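Potinstead House
Kitchen Get-Together, December
Minutes

Start: 7:10 pm, in the kitchen, moved from the front room after five minutes so we could point at things.
Chair: Kimie Sasaki
Notes: Room 6
Present: Kimie, Rooms 1, 2, 4, 6 and 7, both of the attic people, and a guest from Maldale (the house across the yard) who came to borrow a colander and stayed for the whole thing.
Sorry to miss it: Room 3 (night shift), Room 5 (train).

1. Last time's notes

Read and agreed, with one fix. The drawer that sticks is the second one down, and the notes had the third. Room 2 has waxed the runners with a candle stub and it now opens with one finger! There was applause. Room 2 will do the knife drawer too if someone empties it first. Room 4 offered.

2. The big shelf

The Fleda shelf is up and it is wonderful. For anyone who missed the last two meetings, Fleda is what we've been calling the plan to get dry food off the floor of the hall closet, and the name has stuck to the shelf itself. It cost $49 plus the brackets, which the attic had left over. Rice is on the bottom, noodles and flour in the middle, and tea, spices and anything light on top. Everyone agreed that being able to see what we have has already changed how we cook. Room 7 found two jars of chili crisp she had given up on.

Still open: whether each room gets its own stretch of shelf or we go by type of food. Kimie is for going by type, with initials on lids. Room 1 would like one small private corner for baking things (the good chocolate keeps vanishing). We settled on food by type, and a lidded box for Room 1 that the rest of us leave alone. Try it until the next meeting.

The Maldale guest said they tried shelves by room and ended up with six open bags of sugar. Noted with sympathy.

3. The cookers and the plugs

A long and happy item. We all love the small electric pot. It has done hot pot, porridge, dumplings, and on one memorable night a very good pear thing by the attic. Agreed:

- The handle points away from the walkway when the pot is on the table. Room 4 has caught it with a sleeve twice.
- Lid and pot get washed together and go back together. A pot without its lid is a sad object.
- Let it cool, then wipe the base with a barely damp cloth. The base never goes in the sink.

Microwave: the sprigged cover is pretty and keeps the dust off, and everyone wants to keep it. It comes off before the microwave goes on, all the way off, and gets folded on the chair. Room 6 (me) admitted to flipping up just the front. I'll stop. Kimie will put the cover through the wash with the tea towels this month.

Kimie also read out the number for anyone heating meals from packets: ours is 900 watts, so go by the shorter time on the label and check.

Air fryer: basket washed the same evening, please. Paper liners are on the Fleda shelf, top left, a pack of 100, and they belong to everyone. Room 7 asked for a show of hands on who has tried chestnuts in it. Several, all glowing. Score them first, deep enough to go through the shell.

One heating appliance per outlet at a time. The attic will write this on a card and tape it above the outlets in a nice color.

4. The snack table

The main business of the night, and more fun than it sounds. The table with the cherry cloth is the friendliest spot in the house. People come in for water and are still there an hour later with a bag of something open between them, and we want all of that to go on. What we'd like is for the packets and cans to move along afterward so the next person can put down a bowl.

We talked through how it should work, with Kimie doing the sorting by hand as we went.

- Bags with food left in them get a clip and go in the snack basket on the Fleda shelf.
- Crumpled wrappers and foil go in the trash. No saving them in little heaps for later.
- Drink cans: tip out the last bit, rinse, into recycling. Same for plastic bottles, with the cap back on.
- Cardboard boxes get flattened. Room 1 loves doing this and says to leave them for her if you can't face it.
- Anything unopened stays out, up to what fits on a tray. The tray is Room 2's and is on loan.

The oranges and the squash stay where they are. They look cheerful and they get eaten. Room 7 wants it in the notes that the fruit in the teapot was her idea and that it makes the whole corner smell good when you lift the lid. It's in the notes. Whoever wants tea moves the fruit to a bowl first, then puts it back. 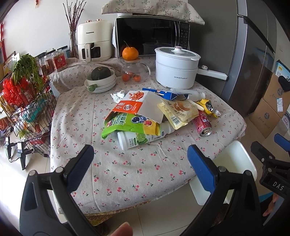 Cherry cloth and the white pot.

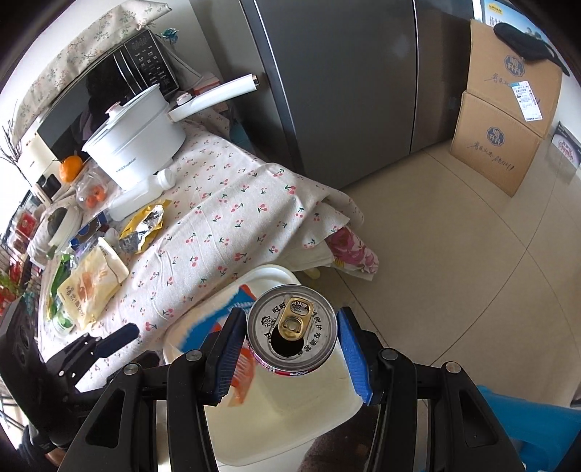
Which bin do the wrappers with foil on the inside go in?

They go in the trash. The recycling pickup here takes cans, bottles, clean cardboard and cartons, and leaves mixed plastic and foil behind. If a wrapper springs open again after being scrunched, it's trash too.

Room 4 asked if we could set a regular hour for clearing the table. Most of us thought an hour on the clock would kill the mood. We went with a much simpler habit: the last person to get up from the table does a quick sweep with both hands and a cloth. If two people get up together, they do it together. The attic pointed out that it takes less time than one song, and then proved it with a song. Great moment of the meeting!

5. The tablecloth itself

We all like the cherries. Room 2 can get it clean with a soak in cool water and a little dish soap on the greasy spots, then a gentle wash, and hang it over the stair rail to dry. While it's out, the plain blue one from the linen cupboard goes on. Swap every two weeks, or right away after anything with soy sauce.

Kimie asked if anyone minds a clear cover on top for hot pot nights. Some feeling against it (sticky elbows). Trial at the next hot pot and see. Room 7 has a roll of the stuff at her aunt's place and will bring enough for the table, with extra for the drawers if we want it. We do want it.

Hot things go on a mat, including the electric pot. There are cork mats in the second drawer, the one that now opens.

6. Bowls and glasses

The stack of white bowls should stay where people can reach it. Room 1 is tired of climbing for a bowl and we all felt the truth of that. The deep ones can go up high. Chipped ones come out of the stack and Room 6 will use them under plants.

Glass teapot: a lovely thing, please hand wash only. The bamboo lid gets wiped and left to air, and shouldn't be left soaking.

We're short of tumblers again. Everyone to look under beds and on windowsills before anyone buys more. The Maldale guest thinks two of ours are over there and will check. In return they would like their big ladle, which was hanging on our hook the whole time we were talking.

7. Trash and recycling trips

The new bin is a 60 liter one and has made life so much easier. It does get heavy, so take it out when it's three-quarters full and don't press it down with your foot (you know who you are, and we love you). New bags are rolled up at the bottom, under the one in use.

Cans and bottles go to the Hnatiuk depot, two streets over. Room 5 has been doing this alone by bike, all fall, without a word. Big thanks to Room 5! From now on it goes by turns, in room order, starting with Room 6. The depot shuts at 4 pm. Deposit money goes in the blue jar and pays for tea, dish soap and sponges. The jar holds enough at present for all three.

8. Winter hot pot

Yes, we're doing it, and yes, Maldale is invited. Kimie will make the broth, one spicy and one plain. We have one electric pot and Maldale has another, so each broth gets its own. The two pots will need to be at opposite ends of the table to reach separate outlets (see item 3).

Bringing:
Room 1: mushrooms, tofu
Room 2: greens, plus the tray back for one night
Room 4: noodles, the wide ones
Room 6: sesame sauce, scallions, cilantro in a separate dish
Room 7: dumplings, folding help welcome from 3 pm
Attic: dessert, a secret, "there will be pears"
Maldale: fish balls, sliced potato, the pot, chairs

Room 3 and Room 5 to be asked. Date to be settled on the sheet on the fridge, so please put a mark against every evening you can do and not just your favorite one. Clearing up is by the item 4 habit, only bigger.

9. Anything else

The fridge door seal has been wiped and closes properly again. Thank you, Room 4.

Room 7 would like a small lamp for the table in the evenings in place of the overhead light. Warm support all round. She has one. It needs a bulb.

The dish sponge is for dishes. The one with the cut corner is for counters. Kimie cut the corner during the meeting, so there can be no doubt.

The attic asked about growing scallions in a jar on the windowsill. Go ahead, change the water.

To do
Kimie: wash the microwave cover, hot pot broth
Room 2: cherry cloth soak, knife drawer
Room 4: empty knife drawer
Room 6: depot trip, type this up
Room 7: clear cover, lamp bulb
Attic: outlet card, jar of scallions
Maldale guest: tumblers

Finished at 8:25 pm, and dumplings followed. Next meeting in the kitchen again, chairs from the hall.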